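**Saturday, living room set, collection day**

Started late, Kuter arm wouldn't home. Power cycled twice, fine after that. Wrist cable rerouted on the left side, zip tie only, needs a real clip before Monday's people get on it.

Goal for today: tidy-the-sofa episodes. Pick up cloth, fold or drape over the arm, straighten pillows. Prompt text stays the same for all of them ("tidy up the sofa"), no per-step labels this time. Juneo does the segmenting afterwards and it gets confused when we also mark steps by hand.

Running total before today was 2,641 episodes across all tasks. Want the sofa one at 800 by the end of the month. Long way off.

Notes as I go:

- teleop lag better with the Oltix box on the wired line. Wifi is hopeless in that corner, don't bother
- first few throwaways, I kept overshooting the seat with the base. Start further back
- gripper force down one notch for cloth. It was pinching the seat fabric along with it
- drive straight in from the open floor, then turn. Coming in past the round table swings the elbow too close to the top
- reset takes longer than the episode!! Need to think about this

On resets. I've been throwing the cloth from standing height so it lands different each time, then nudging the pillows. If I place it by hand I start making the same nice heap over and over, and the policy from Febuary learned exactly that heap and not much else. Throw it, leave it, record. If it slides off onto the floor, record that too but tag it `floor` so we can split it out later.

Start state is cloth bunched on the seat and partly up over the pillows, pillows leaning. The patterned one is harder for the model than the plain one, gray and white on a light gray sofa, so it goes in for at least half the runs. The head camera view at approach is what the policy gets first, so check it before pressing record. Sofa has to be in view from the start or the episode is junk.

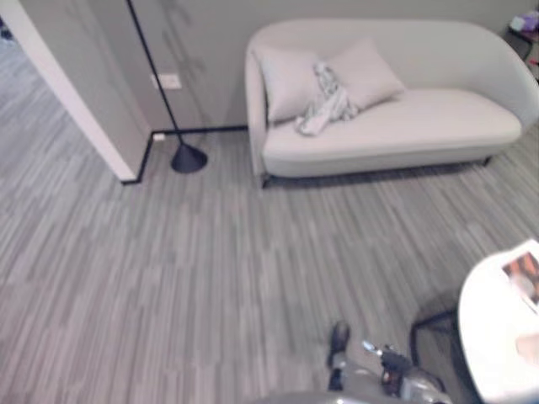 Cha side disagrees with me on that last bit. The comment left under the morning upload was that episodes where the sofa starts half out of view are the useful ones, the robot should learn to turn and look, and if we only ever record tidy approaches then the first time it gets parked a bit off to one side in a real home it'll sit there doing nothing. Also asked that I stop deleting them.

OK, fair. Not deleting any more. But I don't want them mixed in with the main batch untill we know the base case works. Separate folder, `offaxis`, 9 starts per session, same cloth, same lamp and table positions. If the success rate on the base case holds after retraining we merge.

Afternoon:

Did the pillows-only variant. Easier than expected with the wrist turned flat, you can push the pillow upright against the backrest and never grasp it. Is pushing allowed? The task sheet says "pick and place". Kept them, tagged `push`. Somebody decide.

Lost 8 episodes to a full disk. The Oltix box doesn't warn you, just stops writing and the light stays green. Check free space at lunch from now on. Wrote it on tape on the lid.

Lamp: don't move it. The base is right about where the arm wants to sweep on the left side, yes, anoying, but it stays so the model sees something to keep clear of. Drive slower on that side. Discard if you bump it.

To do

- clip for wrist cable
- second patterned cloth, different color
- ask Juneo people if `push` breaks their segmenting
- move the old uploads off the box
- try a run with the blinds down, all of today is daylight

Stopped when the battery went under the line. Left it on the charger, arm parked, estop in.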